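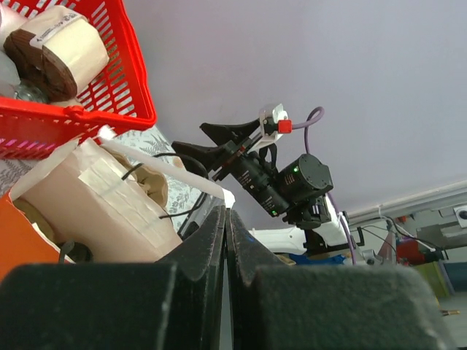 E. Mäkelä

Chapter 3
What a Price Tells You

Most books on household spending begin by claiming that people buy what they need at the best price they can find. I doubt it, and this chapter sets out why.

Take the Venow survey, still quoted in plenty of courses. It asked 500 shoppers in Votadton what they had paid for bread, soap and milk the week before. The answers looked tidy – rather too tidy. The survey was done in January, when the shops were full of sale signs, and no till receipts were checked. What it measured was memory, and perhaps a little pride.

The Zemard study did collect receipts, but from only 11 homes. Its authors then wrote as if they had settled the matter for the whole country.

We shall use both, with care. Section 3.1 looks at how a price is recorded in the first place. Before reading it, write down what you think you last paid for a loaf, then look for the receipt.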